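1/ Some notes on limescale, as we moved to Reltness in September and the water there is far harder than it was at Tanell. Posting in case it saves someone a dishwasher.

2/ Hardness is mostly dissolved calcium and magnesium. Heat the water and the calcium comes out as carbonate. Kettles show it first, then shower heads, then glasses.

3/ The test strip from the hardware shop in Ross gave 17 German degrees. Most dishwashers leave the factory set well below that, so the softener does very little until you change the setting by hand.

4/ Dishwasher salt never touches the dishes. It recharges the resin that swaps calcium for sodium. Table salt is a poor substitute - the anti-caking agents can clog the unit.

5/ Descaling the kettle: 27 g of citric acid in 1000 ml of water, left cold for an hour, then rinsed twice. Boiling a strong citric mix can leave calcium citrate behind, and that is harder to shift than the scale.

6/ White film on crockery: wipe a patch with vinegar. If it clears, it was scale. If it stays, the glaze or glass is etched and no product will bring it back.

7/ Coloured plates show the film sooner than white ones. Next job is the shower head.
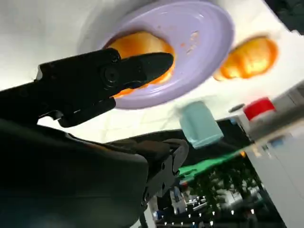

Lavender plate, Saturday.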